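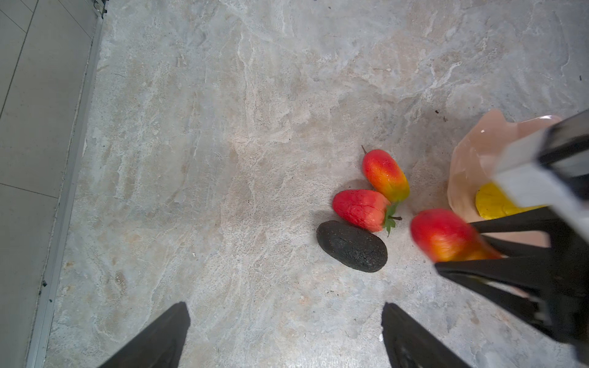 新闻中心 | 企业动态

Clorness公司Falthorpe配货中心启用机器人分拣工位，岗位设置同步调整

2024年9月，Falthorpe——陈列道具供应商Clorness公司宣布，其Falthorpe配货中心的机器人分拣工位已转入日常运行。该工位由自动化集成商Dalurer公司提供，用于仿真水果、仿真蔬菜等陈列道具的拾取与装盘。项目内部名称为“Figueiredo计划”，自今年2月起在该中心分阶段实施。

Clorness公司向商超、酒店、样板间及摄影棚供应食品类陈列道具，Falthorpe配货中心负责其中全部仿真果蔬产品的拆包、检查、装盘和回收整理。目前在册道具共1,131种，其中1,029种已纳入机器人工位的作业范围。其余品种包括带长枝叶的成串产品、超薄切片类产品以及客户寄存的定制件，继续由人工处理。

工位的作业内容

按照现行流程，员工将待处理的道具放置在台面上，并在终端上选择对应的装盘单。机械臂依次拾取道具，放入容器；员工随后核对品种和朝向，确认无误后封箱。装盘单由陈列设计部门编制，机器人工位不对搭配方案作任何改动。

仿真果蔬外形不规则，表面既有光滑的，也有带细小颗粒或褶皱的，果柄和叶片在夹取时容易受力变形。项目组在调试期间为此逐类设定了夹取位置和夹持力度，并规定凡带细果柄的品种，一律夹取果身。半透明容器的反光曾影响识别，相关参数已于正式启用前完成修订。 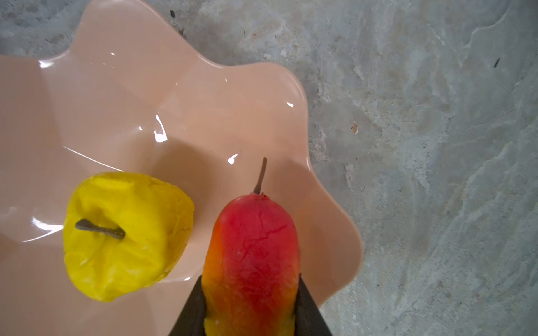
Falthorpe配货中心，夹爪夹住一只红黄渐变的仿真梨，旁边为黄色仿真苹果。

对员工岗位的影响

Falthorpe配货中心分拣组现有员工16人。Figueiredo计划实施以来，该组编制未作削减，原有劳动合同及薪级保持不变。公司已就岗位调整事项与员工代表进行书面协商，协商结果在中心公告栏及内部网站公示。

调整后，分拣组中有6人担任工位操作员，负责装盘单选取、上料、异常处理和成品核对。其余员工从事质量检查、旧件修复以及人工装盘。修复岗位为此次新设，主要处理门店退回的道具，包括补色、更换果柄和清洁表面。过去此类退回件大多集中外送，周转时间较长，客户在换季期间对此多有反映。

所有工位操作员均须完成Dalurer公司提供的操作培训，并通过中心组织的现场考核后方可独立上岗。培训内容包括急停与复位、夹爪指面检查、掉件处理以及交接班记录的填写。培训时间计入正常工时。质量检查岗位的员工可自愿报名参加同一培训，考核合格者列入轮换名单。

公司同时调整了轮班方式。以往每逢节庆订单集中，分拣组员工需长时间站立从事重复拾取作业，手腕和肩部不适是员工座谈中提及较多的问题。现行排班规定，任何员工不得整班从事同一类作业，操作、检查与修复岗位在班次内轮换。有关手部不适的申报渠道继续保留，由中心安全主管部门受理。

员工在座谈中也提出了若干意见。部分操作员认为，终端界面中相近品种的名称不易区分，例如同一色系的不同果形仅以编号后缀区别。项目组已在装盘单中加入中文品名，并将图样置于编号之前。另有员工建议放慢机械臂在交接区附近的移动速度，该建议已被采纳。

现场安全与管理

机器人工位与人工装盘区之间设有地面标识。机械臂运行时，员工不得将手伸入作业台面；需要取回掉落道具或调整容器位置时，应先按下暂停键，待机械臂停稳后再行操作。夹爪指面由每班首位操作员检查，发现磨损或沾有颜料的，应停用并登记。

工位所采集的图像仅用于道具识别和故障排查，不用于员工考勤或绩效评定。图像的保存期限和查阅权限由Clorness公司与Dalurer公司在服务协议中约定，员工代表有权查阅相关条款。

后续安排

Clorness公司将继续评估尚未纳入机器人作业范围的品种，评估工作由分拣组员工与Dalurer公司技术人员共同进行。成串产品的夹取测试已列入下一阶段工作计划，客户寄存的定制件不在测试之列。公司其他配货场所目前没有安装同类工位的安排。

现有客户的订货方式、装盘单格式及交货周期均不受影响。需要退回旧件修复的客户，可在订单系统中选择“修复后返还”，并按原包装要求寄送至Falthorpe配货中心。

关于Clorness公司

Clorness公司从事陈列道具的设计、供应与回收，产品涵盖仿真果蔬、仿真烘焙食品及配套器皿。

关于Dalurer公司

Dalurer公司从事小型物件拾取与装盘工位的集成，为仓储和轻工业客户提供安装、培训及维护服务。

媒体垂询，请联系Clorness公司企业传播部。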